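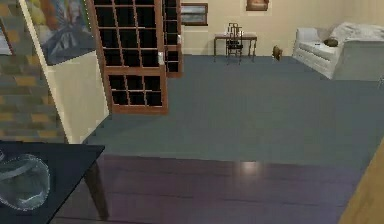

Search this site Enter keywords Go

How to Set Up a Family Check-In Plan in Case Someone Goes Missing

Print this page | E-mail to a friend

By Esi Agyeman

When my cousin didn't come home from a road trip one November, we spent the first hours calling each other over and over - and tying up the very phones we needed free. He was fine, thank goodness (a dead battery and a washed-out road), but it taught our family to write a few things down. It takes one evening, and you can do it over supper.

1. Pick one person to be the hub. Everybody calls the hub, and the hub calls everybody else. Ours is my neighbor Erzsébet Győri, who has known us forever and stays wonderfully calm. Choose a backup too.

2. Make a sheet for each member of the household. Put down full name, height, hair and eye color, scars or tattoos, medicines, the car's make and plate number, and the phone carrier. Clip on a recent, clear photo of the face, and swap it for a new one every year. Children change so fast!

3. Agree on check-in times for any trip longer than 85 miles. A short text is plenty. Decide ahead of time how late is too late, and write that down as well, or you will sit there arguing with yourself at midnight.

4. Choose a family question that only your own people could answer. If a stranger calls saying they have your loved one and wants money, ask it. Many of these calls are plain fraud, so have someone else try to reach the person on another phone while you keep the caller talking.

5. Call the police right away if you are worried. You do not have to wait a day, whatever you have seen on television. Ask for the report number and the officer's name, and keep both by the phone.

6. Keep a log of every call, with the time and the exact words as best you can remember them. If there is a demand, let the investigators guide you on what to say, and please don't post about it online until they tell you it's all right.

Go over the sheets together twice a year. We do ours when the clocks change, usually with pie.

Updated May 1, 2022

Contact us | Copyright Linemine Community Pages | Back to top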